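Integration tests pass locally but fail in the build with "connection refused"

Asked by Muthoni Kashindye

I have a small service that talks to a Postgres database. The unit tests are fine everywhere. The integration tests pass on my laptop every time, but on our build server (we use Drikex) 9 of them fail, and it isn't always the same 9. The error is always connection refused on the database port.

The database runs in a container that the build starts just before the tests. I added a sleep of 500 ms after the container starts, then 800 ms. The longer one helped a little. Is there a right number, or am I doing this wrong?

2 answers

Answer from Falaver (accepted)

There is no right number. The container being started only means the process is running. Postgres may still be setting up its data directory, and the official image restarts the server once during first-time setup, so a port that answers can go away again for a moment.

Take the sleep out. Write a loop that opens a real connection and runs SELECT 1, waits a short time on failure, and gives up after a fixed limit with a clear message. Run it once before the whole suite – not in every test class. Connect over TCP with the same host and port the tests use, or the check can pass too early.

Also check that your tests aren't running in parallel against one schema. That won't give you connection refused by itself unless you run out of something, but it will be the next thing that bites you.

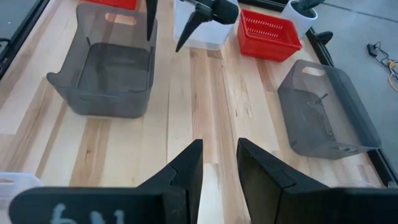

The host name is the other thing I would look at. On a laptop "localhost" usually works because the port is published to your machine. If the build itself runs in a container, localhost is that container and the database has to be reached by its service name. Put the host in an environment variable and print it at the start of the run. Keep the two setups as separate as the two black fingers in the photo, with a clear gap between them, and don't let one read the other's config file.

Answer from Tai

we had this with Bodadport, upgrading the runner to 23 fixed it. never found out why

Comment from Muthoni Kashindye

The SELECT 1 loop did it, thanks. The host name was already right. Moving the schema question to a new post.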